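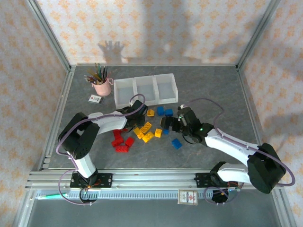 Page last changed: 10th October

I drove out to Oltholm for the open day at Stougaard, which has the old dairy building past the rail yard. The dairy went up in 1928 and the date is still over the loading door. Parking was in the field across the road and cost nothing. From there it's a short walk, mostly uphill.

They had signed up 170 people in advance and let in whoever else showed up. I was given a paper map with four stops on it. The first two were conveyor equipment and a packing cell, both behind glass, and I didn't stay long at either.

The third stop was the one I had come for, the two-arm bench. It's a pair of white and black arms mounted on one rail, working inside a small booth papered with an orange flower print on cream. The job was toy bricks, red, yellow and blue, to be picked up and put into three open bins at the back. I have seen arms sort things before, but always one arm at a time and always with the parts lined up. These bricks were lying every which way.

Þröstur Hauksdóttir ran the bench and took questions. I asked why the wallpaper. The answer was that Stougaard wants the arms to cope with busy backgrounds, and the paper gets changed every so often. The one before was green stripes, put up in February. The mug of colored pencils is there for the same purpose. It has no part in the job and the arms are supposed to leave it alone.

Somebody asked about speed. It's slow. A person could clear those bricks in the time it takes an arm to settle on one of them. Þröstur agreed and said speed comes last on their list.
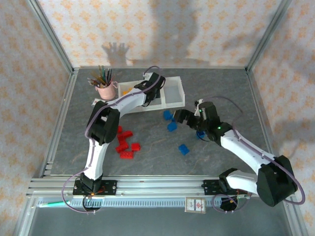

I also asked how many practice runs it takes before they put a new job in front of visitors. For the bricks they had 813 on file, and Þröstur wanted 900 before calling it done. Changing the container means more runs. A row of bins and a flat tray with compartments look like the same job to me, but the arms have to come in at a different height and the fingers have less room to open.

The fourth stop was a talk by Skarphéðinn Arnardóttir in the old cold store. It covered the Pludoslow software, which handles the timing between the two arms so they don't run into each other. A good part of it was over my head. The part on cables was useful – keep the loops generous and check them every morning. I've been doing the opposite at home and have already gone through two sets.

Coffee was in the yard. I talked for a while with a couple who had come over from Paltbridge and were looking at a single arm for their label shop. They hadn't decided.

If you go next year, start at stop three. The line was out the door by the time I left.

Contact | Copyright, all text by the author of this blog | Back to top

Home Posts Workshop Visits Links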